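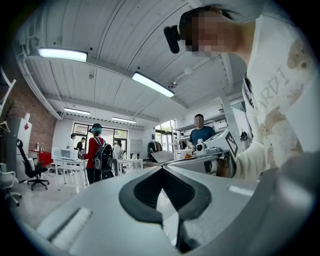
Chapter 22
Medication Records and Refill Work in the Community Pharmacy

Before you read

When a customer hands over a prescription, most of the work that follows takes place at a keyboard. A record is opened or created, the order is entered, a claim is sent to the insurance plan, and a label is printed. The pharmacist checks the result at the end. If an early entry is wrong, every later step carries the same mistake. This chapter covers the part of the job that technicians spend the most hours on and that new trainees tend to find dull -- keeping the patient record correct and moving refills through the queue.

After studying this chapter you should be able to:

List the parts of a patient profile and tell which ones must be checked at every visit.
Explain the difference between a refill, a renewal, and a transfer.
Read a days' supply from the directions on a label.
Describe what a technician may do, and what must go to the pharmacist, when a refill is requested too early.

Key terms: patient profile, days' supply, refill too soon, renewal request, return to stock, partial fill

22.1 The patient profile

A patient profile is the set of facts a pharmacy keeps on each person it serves. It holds the name, date of birth, address, phone number, insurance details, allergies, known health conditions, and a list of past and current medicines. Many profiles also hold notes, such as a request for easy-open caps or large-print labels.

Some of these facts rarely change. Others change often, and patients do not always think to mention it. A person who was given an antibiotic at an urgent care clinic in November and broke out in a rash may not bring it up when picking up a blood pressure refill. For this reason, technicians are taught to ask about allergies in an open way. "What allergies do you have to medicines?" gets a better answer than "Still no allergies?"

Two patients can share a name, and in a family they may share an address as well. Always use at least 2 identifiers before opening a record. Name and date of birth are the usual pair. If either one does not match, stop and ask for a third.

A case from Drendbridge

The examples in this chapter follow a small pharmacy in the town of Drendbridge. It fills 239 prescriptions on an ordinary weekday and closer to 300 on the day after a holiday. Its software, Grellow, places each order in one of several queues: entry, claim, fill, check, and pickup. A technician signs in to one queue at a time, and the system stores the initials of the person who finished each step.

One morning a refill for a thyroid tablet stops in the claim queue with the message "refill too soon." The patient picked up a 90-day supply six weeks ago. The technician calls and learns that the doctor told her to take two tablets a day in place of one. The label still says one. The technician does not change the directions, even though the patient is sure of them. She writes a note in the profile and passes the matter to the pharmacist, who contacts the doctor's office for a new prescription.

Keep this case in mind as you read Section 22.2, where days' supply is worked out step by step. The original entry was correct. The directions had changed, and no new order had reached the pharmacy.

Check your understanding

1. Which facts in a patient profile are most likely to change between visits?
2. Why did the technician in the Drendbridge case leave the directions as they were?
3. A caller gives a name that matches the record and a date of birth that does not. What should you do next?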